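Home | Projects | Reports | Contact

Narkdale Footpath Repair: Progress Report to the Ferraro Fund
April 6, 2024
Prepared by Dario Marchetti

This report covers work on the Narkdale footpath from November through the end of March. The grant pays for new drainage, surface repair on the lower section, and replacement of the two footbridges.

Drainage is finished on the lower section. We cleared the old ditch on the uphill side and put in 12 culverts where water had been crossing the path. Three heavy rains in February washed out the gravel at the quarry bend, so that stretch was dug out and laid again with larger stone. The extra stone came out of the contingency line.

Surface repair stands at roughly 700 yards. The remaining part runs past the Fakov farm, where we agreed to stay off the field edge until lambing is over. Work there should start again in May.
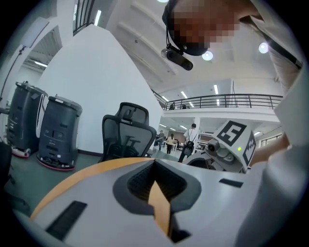

When will the footbridges be open?

The lower bridge opened to walkers in March. The upper bridge is waiting on its handrails, which Flito now expects to deliver in six weeks, and it will stay closed until they are fitted and checked.

Spending is in line with the budget apart from stone and haulage. We have moved money from signs to cover haulage and would like your written approval for that change. The signs can be ordered in the fall without affecting anything else.

Two items are still open. The county has not returned the permit for the parking area, and the survey of the upper bank needs to be redone after a slip near the stile. We have asked for a new survey date and will send the results with the next report. Invoices for the winter quarter are attached separately.

Shares: 6 | Comments: 2

Contact the project office | Back to top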